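Bench Skills 1, Handout 4
Wood tops, round parts, things that roll

Notes for the evening group. Typed up fast from the board, sorry for the gaps. Tegwen Llewellyn's group gets the same sheet but skips the sanding bit. Room 46 again. Bring last week's sheet, we start from the bottom of it.

Last time, quick recap
Top, apron, legs. Which parts carry load, which just keep things square.
Grain direction: along the length = strong, across = moves with the seasons.
End grain drinks finish. Edge grain much less.
Homework was to draw your own kitchen table from below. Most of you drew it from the side. Do it again please.

1. Pale tops
Maple, birch, beech, all the blond woods. We like them for bench work becuase you can see what you put down. Dark screw on dark walnut, gone. Dark screw on maple, there it is.

Price of that: everything shows. Pencil, tea, metal dust, the black smear off a cheap vise. Scuffs too. A scuffed top is fine. A dirty top isn't, it marks the next piece of work.

Reading the grain on a pale top is harder than on oak. Get down low, light from the side. Faint lines, the odd darker streak. Wen-hsiung Siu's trick was a wrung-out cloth over a small patch, the lines come up for a minute and then fade. Small patch only.

Colored parts on a pale top, think about contrast. Bright lime green jumps out. Dark green also reads well but goes nearly black in shadow. Tan and cream disappear.

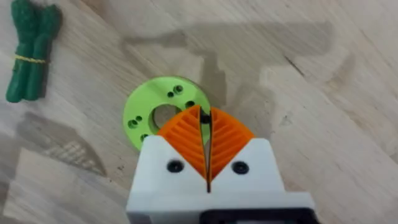

Fig. 4.1 Lime-green flange and dark green cords on pale wood. Note faint diagonal grain.

Write down for fig 4.1: which of the two would you lose first in bad light? Then move on, we talked about it long enough.

Cords: always bundle before they go on the bench. A loose cord finds the one thing you didn't want moved and moves it. Bundle it, tie it or tuck the end, put it down once.

2. Round parts
Flange, ring, washer, collar. Words get used for each other all the time, so for this course:
Washer = thin, flat, hole in the middle.
Ring = any round part with a hole, the loose word. Use it when you aren't sure.
Collar = sits around a shaft.
Flange = a rim or round plate that another part bolts or seats against.

So a flange can be called a ring and you won't lose marks. A washer called a flange, you will.

Laying down. Flat face to the wood. If one face has bumps or notches, that face goes up. Reasons, all dull: it sits without rocking, it doesn't dent the top, you can see which way the notches point before you pick it up.

Never on edge. Stood on edge it's a wheel. Nuno Gouveia's group lost one down the back of the radiator that way and it's still there as far as I know.

Where to put it. Well in from the edge, clear space round it, enough that fingers can come at it from any side. If you have to slide it to get hold of it you put it too close to something. Sliding is what scratches.

Picking up. By the outside rim, straight up. Hooking a finger through the hole is quick but it tips the part. Fine for a washer. Bad habit for anything with a good face.

Question from Beca Gethin, what if it has bumps on both faces? Cloth under it. Or a scrap of felt.

Look at the ring in the next one. Flat on the wood, notched bumps on the rim up where you can see them, hole clear. Tall things set further back. Shadow falls across the wood to the lower right, follow it back and you have the direction of the light.

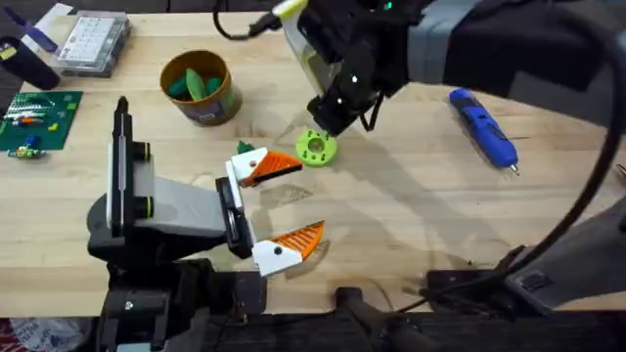
3. Standing containers
Cup, can, tub, pot. On a bench all the same job: hold long thin things upright.

Rules, short version:
Wider than it looks like you need.
Heavier at the bottom than the top. A few washers in the base will do it.
Toward the back. Anything at the front gets an elbow.
Label facing you, if the label says something you need. Otherwise who cares.
Don't fill past the point where you can pull one thing out without the rest coming along.

Long things should poke above the rim. Too short and you tip the cup to get them out, so then you have tipped the cup. Cut-down cans are good here but file the edge first. Prys James has a file in the Bando cabinet, top drawer, put it back.

Food tins and paper cups both OK for light stuff. Paper goes soft if the bench is damp. No glass.

Color again. Brown cup with a tan rim on blond wood, medium contrast, you see the body before you see the rim. Green things standing in it, you see those first. Useful. The content tells you what the cup is for, no need to write on it.

Then the small stuff. The little part lying out by itself on the wood is always the one that goes missing. Find it in both of the wide shots (small, green). If it belongs to a job it goes in a dish. If it belongs to nothing, the odds tin.
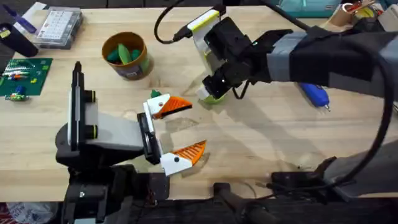

4. Cleaning and refreshing a pale top
Clear everything. Everything. Cup too.
Brush along the grain, soft brush, toward you and into the pan.
Cloth, barely damp. Dry cloth straight after.
Scuffs: leave them unless you can feel them with a fingernail.
If you can feel them, 400 grit on a block, along the grain, light. Count ten strokes and look.
Wipe. Look again from the side with the lamp low.
Oil only the sanded patch first, see if it matches. It will be darker at the start. Wait a night before you decide you hate it.
Oily rags flat outside on the line, never balled up in the bin. This one is a fire thing. I fail people for it.

Reading: Prosser, the chapter on worktops, page 177 on. Skip the section on varnish, we don't use it.

For next time
a) Draw the layout of your own worktop or desk from directly overhead. Mark round parts with a circle and tall things with a cross. Arrow for the light.
b) One line on what you would move and to where.
c) Bring one container from home and somthing long to stand in it.

Pass mark on the short test is 70, same as before. It covers sections 1 to 3. Section 4 we do by hand, aprons on, the Cudgate offcuts will be on the rack by the door.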